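갈투라 사진 모음: 손 집게가 들어온 뒤의 작업실

갈투라(Galtura) 과일 선별·포장 작업실에서 자동화 준비를 시작한 것은 지난 11월이다. 사진은 그 뒤의 작업을 찍은 것이고, 글은 작업일지와 조회 때 나온 이야기를 옮겨 적었다. 현장 직원 열람용으로 만들었으나 다른 사업장에서도 문의가 있어 사내 홈페이지에 올린다. 게시일 2024년 1월 17일.

먼저 배경을 간단히 적는다. 우리 작업실은 선물용 소포장을 주로 한다. 크기가 다른 과일을 한 접시 분량으로 맞춰 담는 일이라 기존 컨베이어 선별기로는 처리가 되지 않았다. 큰 과일은 기계가 무게로 나누지만, 작은 과일은 지금까지 전부 손으로 집었다. 코르니코(Kornico) 라인에 로봇 팔을 넣기로 하면서 사람이 집는 동작을 먼저 기록하게 되었고, 그래서 손에 쥐고 쓰는 집게가 작업대마다 하나씩 배정되었다. 장갑을 끼고 하던 일을 집게로 하게 된 것이 직원 입장에서는 가장 큰 변화다.

기록 작업은 한 조에 하루 50회로 정했다. 처음에는 횟수 제한이 없었는데 손목이 아프다는 말이 나와 첫 주가 지나고 바꾸었다. 50회를 채우면 나머지 시간은 원래 하던 포장으로 돌아간다. 집은 것을 떨어뜨려도 횟수에 넣는다. 떨어뜨린 기록도 쓰이기 때문이다. 이 점을 모르고 실패한 것을 빼고 센 사람이 있어서 작업대 옆에 안내문을 다시 붙였다.

작업대에 까는 천은 매번 바꾼다. 무늬 없는 회색 판에서만 기록하면 다른 바탕에서 인식이 떨어진다고 하여, 무늬가 많은 천을 집에서 가져와도 되는 것으로 했다. 세탁은 회사에서 한다.
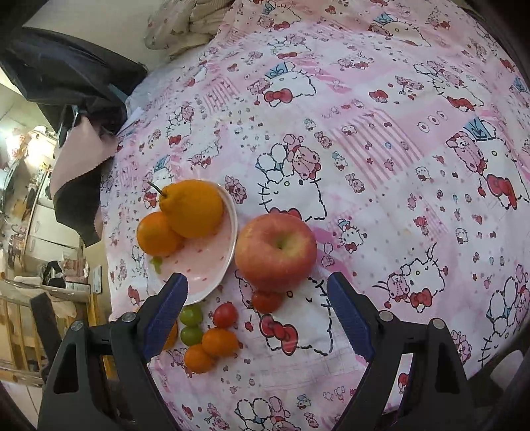 로잘리아 비다(Rozália Vida)는 조회에서, 집게로 방울토마토를 집는 것은 이틀이면 익숙해지지만 손끝으로 무른 것을 알아채던 감각은 집게로는 오지 않는다고 했다. 맨손이면 집는 순간 골라내던 것을 이제는 눈으로 한 번 더 봐야 하니 검사 시간을 따로 잡아 달라는 요청이었다. 이 요청은 받아들여져 기록 작업 뒤에 육안 검사 시간이 들어갔다.

사과와 방울토마토, 작은 주황색 과일을 한 천 위에 놓고 하는 작업. 집게를 벌리는 폭이 과일마다 달라진다. 사과 쪽은 넓게 벌려서 들어가고, 작은 것은 거의 닫은 상태로 접근해야 옆의 것을 밀지 않는다. 감귤류는 접시에 두기도 한다. 접시 턱에 집게 끝이 걸리는 일이 잦아 접시 작업은 조마다 순서를 번갈아 맡는다.

집게 안쪽의 파란 패드는 골이 있는 것으로 쓴다. 패드 상태는 작업 시작 전에 본다. 골에 과즙이 끼면 미끄러지므로 물수건으로 닦고, 닳은 것은 공구함 담당에게 말하고 교체한다. 개인이 떼어 내지 않는다. 왼쪽과 오른쪽을 따로 갈면 높이가 맞지 않으니 반드시 한 쌍으로 간다.

과일 배치는 작업자가 정한다. 처음에는 배치표가 있었고 표대로 놓는 데 시간이 많이 걸렸다. 지금은 표를 없앴고, 서로 닿게 놓든 떨어뜨려 놓든 상관하지 않는다. 다만 같은 배치를 연달아 쓰지는 않는다. 기록에 쓴 과일은 판매용으로 돌리지 않고 별도 상자에 모은다. 상태가 괜찮은 것은 퇴근할 때 가져가도 된다.

지금까지 쌓인 기록은 작은 과일 520건, 사과와 감귤류 364건이다. 작은 과일은 목표가 800건이라 아직 남았다. 작은 과일 쪽이 더딘 것은 포장 물량이 몰린 기간에 기록 작업을 쉬었기 때문이며, 조별 실적과는 관계가 없다. 건수는 평가에 쓰지 않는다고 회사와 서면으로 확인했다.

자주 나온 질문도 함께 적어 둔다. 로봇 팔이 들어오면 포장 인원을 줄이느냐는 질문이 가장 많았다. 현재 확정된 것은 코르니코 라인 한 곳의 소과 담기뿐이고, 그 라인에서 일하던 사람은 검사와 마감 포장으로 옮긴다. 옮기는 사람의 수당은 그대로 유지된다. 그 이후의 라인에 대해서는 정해진 것이 없으며, 정해지면 조회에서 먼저 알린다.

기록이 개인별로 남느냐는 질문도 있었다. 작업 기록에는 이름 대신 작업대 번호만 들어간다. 기록하는 동안의 대화가 신경 쓰인다는 의견이 있어 소리는 저장하지 않는 것으로 설정을 바꾸었다.

집게 손잡이가 크다는 의견은 여러 조에서 나왔다. 손이 작은 사람은 엄지가 끝까지 닿지 않아 힘이 더 든다. 작은 손잡이를 주문해 두었고, 도착하면 원하는 사람부터 바꾼다. 그 전까지는 손잡이에 고무 밴드를 감아 쓰는 것을 허용한다. 왼손잡이용은 따로 없으며 지금 것을 양손 공용으로 쓴다.

다음 사진은 로봇 팔 시험 가동이 시작된 뒤에 추가한다. 게재를 원하지 않는 작업 사진이 있으면 조장에게 말하면 내린다.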